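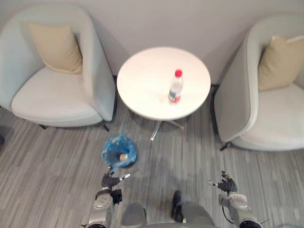

Kai Weidemann thinks we wrote too many rules. He read our draft back in April and his comment, which I'm copying in because our instructor wanted outside feedback in the report, was this: "If a person has to look at a sheet of paper before every run, they'll stop looking at the sheet by Friday. Cut it until it fits on one side. And decide who is allowed to say stop, because your draft never does."

Ouch, but okay. He was right about the stop thing, and I'll get to that.

So, our project. The assignment was to write a set of good practice rules for running a humanoid in a room that people also use for sitting around in, and then test the rules by living with them. We called our rule set Flirel (it was a typo in the team chat and it stuck). Our group had three people, and I was mostly in charge of the floor rules and the handover rules, so those get the most space here. Sorry to my teammates, your parts are in the appendix!

What we started from

We read a lot before writing anything. There are proper safety standards for industrial arms and for personal care robots, and I got through more of them than I expected to, but most of that is aimed at the people who build the machine or install it. We wanted something for the people who turn up in the morning and run the thing. The closest match we found was the Kohlhase handbook from our own department, which has a nice section on lab etiquette and then says almost nothing about legs. A robot on legs can fall over, and that changes where you want to stand.

Our first draft had 19 rules. After Kai's comment we got it down to 10, and I fought for every one I lost (I still miss the one about shoelaces).

The floor rules

Anything soft or slippery on the carpet gets treated as a foot hazard until it's picked up. A plastic bag is a great example. It weighs nothing and you'd step right over it yourself, but a foot that comes down on thin plastic has a lot less grip than the balance controller is counting on. Our rule says that if the bag is part of the task, the operator says "bag on floor" out loud before the run and says where it is, and the feet stay put while the hands are down there. If the bag isn't part of the task, a person takes it away first.

We argued for a whole afternoon about whether cables count. They count.

The other floor rule is about furniture. Armchairs are lovely because they're padded, but they also make a dead end. If you're sitting in one and the robot is in front of you, you have to get up toward the robot to leave. So the rule is empty chairs during a run, always, even if you're only sitting down to tie your shoe. (See, I got shoelaces back in.)

The handling rules

Bottles keep their caps on. It sounds too obvious to write down, and yet it ended up being the rule everybody quoted. With a capped bottle, a bad grip gives you a bottle on the floor. With an open one you've got water near electronics and a wet spot where a robot is standing, plus someone running in with paper towels before the arms have stopped.

We also wrote a rule for when both hands are busy. The operator watches the hand that's closest to something breakable or spillable, and the spotter takes the other one. Before we split it up like that, we both watched the same hand every single time, and I have the notes to prove it.

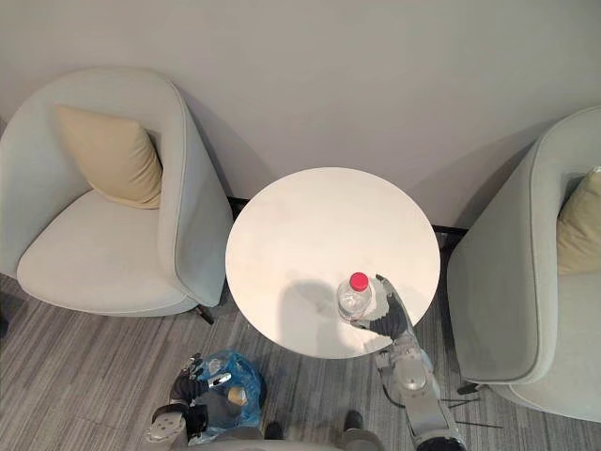
Who gets to say stop

Everyone. That was our answer to Kai. Anyone in the room can say stop, including a visitor, and the operator stops first and asks why second. The one with a thumb on the button is the operator, but the word belongs to the room.

We logged 84 runs under the Flirel rules, and I went in assuming people would be too shy to use it. Some were. It got better once the operator started each session by asking someone else to call a practice stop, which feels silly for a minute and then really doesn't.

What I'd change

The rules say nothing about what to do after a stop, like who walks up first and from which side. Wunden, the other team in our section, has a good restart checklist and I'd like to borrow it if they let me. I'd also want a rule about talking. We chat a lot during runs, and "bag on floor" is easy to miss when two people are discussing lunch.

Kai has the one-page version now. He says the font is too small.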